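We got to the Dastthorpe paper mill open day in June a bit late, and the parking field was already packed. 22 of us squeezed into the second tour, and wow, the noise! Our guide had to shout the whole way past the drying rollers.

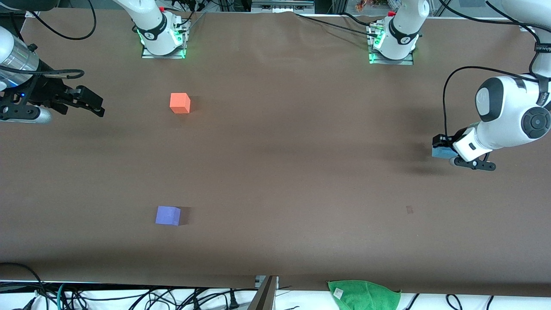 My favorite stop was the wrapping paper line, which still runs on the old Wuvgate machines. They make brown paper so smooth – I want that for my craft room now. A roll was $3 in the shop, so I bought two (and a slice of lemon cake).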